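操作规范与现场习惯（第三讲讲义）

课程：手持夹爪与示教数据采集
整理：Róisín Hegarty
配合 Illbridge 实验楼的实操课使用，上课前请先读一遍，读不完也没关系，至少把“开始之前”那一节看了

先说几句闲话

上一讲结束以后有好几位同学留下来问我，为什么一门讲机器人的课要花整整一讲来讲规矩。我当时站在走廊里回答得很潦草，回去的路上一直觉得过意不去，所以这次把想说的话尽量都写下来，啰嗦的地方请大家多包涵。

我自己刚进这一行的时候，对“规范”这两个字是有点抵触的。那时候我在 Stistach 项目里做助理，每天的工作就是握着夹爪，把杯子从桌子这头搬到那头，再搬回来，一遍又一遍。墙上贴着一张操作须知，纸都发黄了，我大概只看过标题。后来有一批数据，我们采得很开心，配合也默契，等到拿去训练的时候才发现两位操作员对“抓稳”的理解完全不一样：一位夹住就走，另一位夹住以后总要停一停，轻轻提一下试试重量，然后再走。两种做法单独看都挺好的，混在一起，模型就学会了一种犹犹豫豫的动作，提起来，放下，又提起来，看得人心里着急。那批数据后来基本没法用了。墙上那张发黄的纸上其实写着一条：同一任务的动作节奏，开工前由全组商定。我到现在还记得自己重新读到那一行时脸上发烫的感觉。

所以大家读这份讲义的时候，不妨把每一条都当作某个人某一天吃过的亏。有些亏是我吃的，有些是同事吃的，有些年代太久，已经说不清是谁吃的了，可是规矩留了下来。

一、规则从哪里来，分几层

同学们在网上查资料，会看到各种各样的文件，名字都很像，容易看晕。我建议按照“谁有权要求你遵守”来分，这样比较好记。

最外面一层是法律法规。各个国家和地区不一样，涉及劳动安全、用电安全、个人信息这些方面。我们课堂上不细讲条文，但是请大家记住，法规管的是底线，和项目赶不赶进度没有关系。

往里一层是技术标准。工业机器人、协作机器人、服务机器人都有各自的标准，还有一大类讲风险评估方法的。标准的文字读起来比较干，我的经验是先看“范围”和“术语”两章，看清楚它管什么、不管什么。手持式的采集夹爪就是一个很有意思的例子：它长得像机器人的手，可是动力全在人的手上，许多针对自动运行设备的条款套不上去。套不上去的时候怎么办呢？把条款背后的那个担心找出来，问问自己，在我的桌子上，这个担心还存不存在。夹手的担心还在，碰翻东西的担心还在，“设备突然自己动起来”的担心暂时没有了，可是等到数据训练好了、装到真的手臂上去的那天，它又会回来。

再往里是单位自己的制度，像 Illbridge 这边的门禁、用电登记、器材借还，都属于这一层。最里面一层是小组的约定，往往写在白板上，或者干脆只存在大家的嘴里。我特别想提醒大家重视最里面这一层，因为它离手最近，变得也最快。昨天说好杯把朝右，今天换了人，没有交代，杯把就朝左了。凡是会影响数据的约定，请一定写下来，写在所有人都找得到的地方。

层与层之间要是打架，听外层的。小组可以比标准更严格，不可以比标准更宽松。

二、开始之前

下面讲的顺序就是我们实操课上的顺序，大家可以一边看一边在心里走一遍。

先看地方。桌面要擦干净，无关的东西收走，收不走的推到边上去，并且在记录里写一句。桌子稳不稳，用手掌按一按四角就知道。地上的线要理顺，人站的位置前后都要能退得开。灯光尽量固定，窗帘要拉就一直拉着，要开就一直开着，千万不要采到一半觉得太暗了又去开灯。如果实在要改，那就停下来，另起一组，在记录里注明。

再看人。袖口卷好，长项链和松松垮垮的围巾请取下来。手上有伤口的同学请告诉我，我们换一个岗位，记录员和布置员同样重要，而且说句心里话，我觉得记录员是最锻炼人的。累了要说。我们规定连续采集满15分钟必须放下夹爪，活动手腕，喝水，看看远处。有的同学手感正好，舍不得停，我很理解，我年轻的时候也这样，后来手腕疼了好长一段时间，连拧瓶盖都要请别人帮忙。请大家不要学我。

然后看夹爪。这一步最容易被跳过去，因为天天用，总觉得昨天好好的，今天也一定好好的。检查的办法很朴素，用眼睛看，用手摸，用耳朵听。指垫有没有松，边缘有没有起毛、开裂，孔里的螺钉该在的在不在；转轴处转起来顺不顺，有没有沙沙的声音；两边的手指合拢时能不能对齐，张开时是不是都能回到原来的位置。镜头看一眼，有手印就用镜布擦掉，请用镜布，衣角不行。

指垫我要多说几句。指垫是消耗品，它的表面状态直接决定了抓取时的摩擦，而摩擦这个东西，画面里几乎看不出来。一副用旧的指垫和一副新指垫，录下来的动作看着差不多，操作员手上使的劲却可能差很远，人会不知不觉地夹得更紧、抬得更慢。所以更换指垫必须登记，登记的时候写清楚换的是哪一边，换之前是什么样子。我们的做法是两边一起换，只换一边会让左右的软硬不一样，抓小东西的时候会往一边偏。边缘有一点毛糙，不影响接触面的，可以继续用，但是要记下来，下次检查的人才知道它本来就这样，还是又坏了一些。

最后看记录。任务编号、操作员代号、夹爪编号、指垫更换情况、灯光、物品清单，在录第一条之前就填好。Teresa Costello 在 Stistach 的时候教过我一个笨办法：表没有填完，夹爪就不从架子上拿下来。笨是笨，可是管用，我现在带的每个小组都照着做。

三、采集当中

这一节我想按照最常被问到的几件事来讲，条理可能没有那么整齐。

关于起始姿态。每一条示教都从同一个状态开始：手指完全张开，中间没有东西，停在桌面上方，稳住，然后再去接近物体。结束也一样，松开，退出来，回到张开的状态，稳住，再停止录制。很多同学问，开头和结尾那一小段明明什么也没发生，剪掉不行吗？请不要剪。张开而空着的手指是一个很重要的参照，后面处理数据的同事要靠它核对开合的零点，也要靠它判断指垫有没有装歪。要是哪一条从半开的状态起步，后面所有的开合量都跟着含糊起来了。

关于速度。请用你平时收拾桌子的速度，不要表演。镜头会跟着你的手走，动得太急画面就糊，动得太慢又不自然。有一个小窍门，心里哼一支不快不慢的曲子，手就稳下来了。（Dirk Ostermann 哼的是他家乡的民谣，哼着哼着声音就出来了，整个 Amarasinghe 那边的房间都听得见，大家笑归笑，他那一批数据的节奏真是齐！）

关于失败。东西掉了，没夹住，碰歪了，都很正常，请不要懊恼，更不要偷偷删掉。按照任务书的要求，能补救的就在同一条里自然地补救，不能补救的就停下，标上“失败”，写一句原因。失败的数据是有用的，前提是它老老实实地标着失败。最让人头疼的是标成“成功”的失败，藏在一大堆文件里，谁也不知道它在哪儿。

关于另一只手。单手任务里，空着的那只手放在身侧或者背后，不要伸到夹爪下面去扶东西。一来有夹到手指的可能，二来模型会以为那只手也是任务的一部分。要扶，就停下来，由布置员来扶。

关于喊停。房间里任何人都可以喊停，不需要理由，也不需要先想好措辞。听到“停”，操作员松开、退出、放下，先做完这些，再问怎么了。喊错了也没有关系，我宁可一个下午被喊停很多回，也不愿意有人因为不好意思而咽了回去。新来的同学尤其请放心大胆地喊。

关于旁人。有人要从桌子旁边经过，请先打招呼，等这一条录完。路过的人不在任务里，他们的脸和声音也不应该在数据里。屏幕、工牌、信件、写了名字的便利贴，凡是能认出具体某个人的东西，布置的时候就要收好。万一录进去了，当场标记，当天处理，不要拖到第二天，拖着拖着就忘了。

四、三种需要当场停下来的情况

前面说了谁都可以喊停，下面这三种则是必须停，没有商量余地，我在实操课上也会反复讲。

指垫或者连接处出现了明显的松动。哪怕只差最后一个动作就录完了，也请停下。松动的零件可能掉在桌上，也可能掉进物品里，而且从松动的那一刻起，数据就已经不准了。

操作员感到手腕、手指发麻或者刺痛。请不要忍。换人，登记，休息，必要时去看医生。这一条和勤不勤快没有关系。

桌上出现了任务书以外的东西，并且有可能被夹爪碰到，比如有人顺手放下的水杯。停下，拿走，擦干净，检查物品位置，再重新开始。

停下之后怎么恢复，也有讲究。不要从断掉的地方接着录，要把夹爪退回起始姿态，布置员按照清单把物品摆回去，记录员念一遍编号，操作员应一声，再开始新的一条。听起来很繁琐，熟了以后其实很快，而且大家一应一答的，心也就静下来了。

下面是夹爪停在起始姿态时，从手持装置的镜头看下去的样子：两边的手指都张开着，中间空着，只有浅色的桌面。请大家对着它想一想第二节讲的检查项目，指垫的下缘、垫面上的小孔，都是上手之前要过一眼的地方。

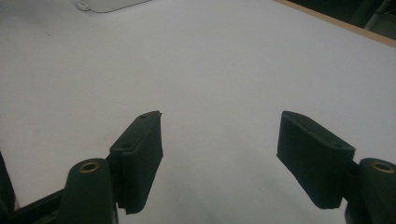 Peadar Tully 读完初稿以后给我写了很长一封信，说起始姿态这一条他赞成，可是他觉得讲义把检查写得太依赖眼睛了。他说，眼睛会习惯，天天看同一副夹爪，看到后来就什么也看不见了，不如规定每次换操作员的时候，由接手的人来检查，交出去的人在旁边不许说话。他还说，登记表上光打勾没有意义，人打勾的时候手比脑子快，应该逼着检查的人写几个字，哪怕写“左垫下缘略毛，与上次相同”也好。信的末尾他问我，如果检查的人和操作的人意见不一样，听谁的？

这封信我反复读了几遍，觉得前面的建议都很有道理，已经加进了实操课的流程：换人必换检查，检查必写文字。交接的时候旁边的人不说话，这一点我们试过，刚开始大家都憋得很难受，后来倒觉得挺有意思的，接手的同学真的看得更仔细了。

至于听谁的，我的回答是听更谨慎的那一位。检查的人说不放心，操作的人说没问题，那就先不用，换一副备用的，把有争议的那副放到待查的盒子里，附上纸条。等课后大家都有空了，再坐下来慢慢看。没有备用的怎么办？那就这一轮不录，去整理前面的记录，反正记录总是整理不完的。

五、结束以后

收工的规矩很少有人爱听，因为到这个时候大家都饿了。我尽量说得短一点，不过多半还是短不了。

夹爪擦净，手指张开，放回架子，不要夹着东西过夜，长时间压着，指垫会留下印子。电池取下来，按标签放回充电的地方。桌面恢复原状，推到边上的东西挪回原位。

数据当天拷贝，当天核对。核对的时候不必每一条都从头看到尾，但是每条的开头和结尾一定要看，看起始姿态对不对，看标记和内容符不符。核对的人最好和采集的人不是同一个，自己看自己录的，总是格外宽容，这是人之常情。拷贝两份，放在不同的地方，两份都打开试过，才可以清空设备。

Nivach 那边的同事有一个很好的习惯，收工前全组站着说几句话，每个人讲一件今天不太顺的事，不讨论，不批评，只由记录员写下来。Eimear Kinsella 把这些记录按任务归了类，修订规范的时候就从里面找线索。我很喜欢这个办法，我们这学期也这样做，请大家不要觉得自己的那件事太小，杯垫有点滑、凳子有点高、编号念起来拗口，都可以说。

六、规矩怎么改

规范是可以改的，我特别希望大家来改它。只是改有改的办法，请不要在采集当中临时改，也不要一个人悄悄地改。

觉得哪一条不合理，先照着做，同时在记录的备注里写下你的想法和当时的情况。课后提出来，小组一起讨论，觉得值得试，就单独开一组数据，标明是试用新办法采的，和原来的分开放。试过了，大家都觉得好，再写进正式的版本里。旧版本请不要删除，旧数据是按照旧规矩采的，将来有人要用，得知道当时的规矩是什么样。版本号写在每一页的页脚，打印出来的旧版请从墙上揭下来，收进文件夹。

还有一种情况比较微妙，就是规矩没有变，大家的做法慢慢变了。比如起始姿态要求稳住再动，一开始都稳得很好，过了一阵子，稳的时间越来越短，最后手还没停就伸出去了。没有人故意这样做，可是数据一路看下来很明显。所以每隔一段时间，请把最早的几条和最近的几条放在一起看看，要是觉得像两拨人采的，那就该坐下来重新对一对了。

课前准备

请每位同学读完第二节和第四节，想一想自己平时收拾桌子的习惯里，哪一个动作最难对别人讲清楚，把它写下来，半页纸就够，上课时带来。写得乱一点没有关系，我们会交换着看，照着别人写的去做，做不出来的地方就一起改。

指甲请剪短，鞋子请穿平底的。实验室里不能吃东西，饿的话走廊尽头有桌椅，热水也在那边。对讲义有疑问的同学，可以直接写在页边上交给我，我都会看。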